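Nandton Stores and Household Services
Automation Working Group
Minutes of the September meeting, 10.15 am, Sisay Room

Chair: Wajid Mirani

1. Minutes of the previous meeting
Accepted, with the spelling of Hukau corrected in item 4.

2. Household chores trial (Hukau)
The report covered 1,008 attempts at folding, wiping down and putting away. Staff had to step in on 385 of these. Most of the trouble was with fitted sheets and with anything left inside out. Members from the laundry side felt the figures flattered the machine, as the attempts were made with clean, sorted loads. The Chair asked that the next report show results for each chore separately.

3. Shop-floor chores (Jeler)
Jeler's proposal covers facing up shelves, returning stray stock and moving empties to the back dock. Members agreed that lifting a single upright item is the strongest part of the offer. Concern was raised about crowded shelves and about who would be responsible for breakages during trading hours. It was agreed that no trial take place while customers are on the floor.

Moved that a trial be approved at 2 stores for 13 weeks, outside trading hours. Carried, with one member asking that her vote against be recorded.

4. Rosters
The group repeated its advice that no hours be removed from any roster on the strength of a trial. The draft letter to staff is to be reworded in plainer language and brought back.

5. Gripping and surface wear
Discussion turned to rounded items and rough or flaking finishes. Members asked whether a grip firm enough to hold a tube upright would mark a painted surface, and whether the finger coverings would need regular replacement. Jeler is to answer both questions in writing before the trial begins. Until then, painted and coated goods remain a job for staff. 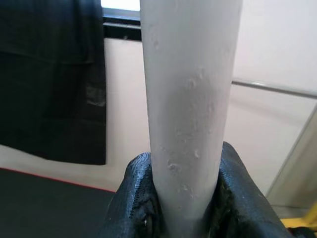
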